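I've been rewriting our house rules for simulated cleaning tasks this month, and Awuor Nyamweya keeps sending them back with more red ink on them (fair enough, she's usually right!). The bathroom set is the one we argue over most. So many little objects, so much hard white porcelain to bump into.
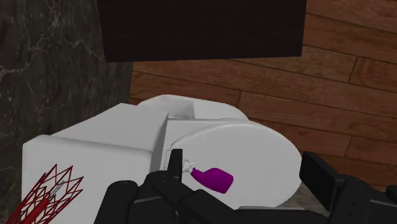
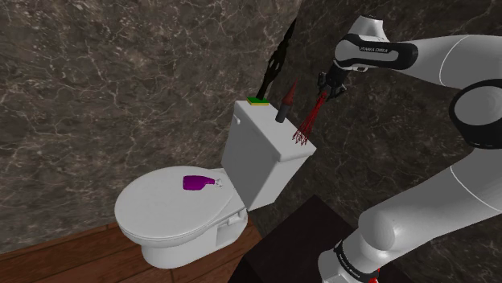 Rule one in the Mumlow draft used to say "the object must be cleared." Cleared to where? One person on the team counted a bottle pushed onto the floor as a pass, and another didn't, and we had 38 runs scored two different ways before anybody noticed. Ugh. Now every task names a start spot, an end spot and which way up the thing should finish.

Rule two is my baby: no scoring from a single camera. You need 2 views, saved together, with the debug lines left switched on. I know they're ugly! Florence Beaudoin wanted them hidden for the demo reel and I said fine, make a separate copy, but the scored copy keeps them.

We're still stuck on contact. If a finger brushes the toilet lid on the way in, is that a fail? Awuor says yes, always. I'd rather log it and set a limit, and I've got 187 old runs to go back through before I can say what the limit should be. I'll post the draft once I've done that, probably in July.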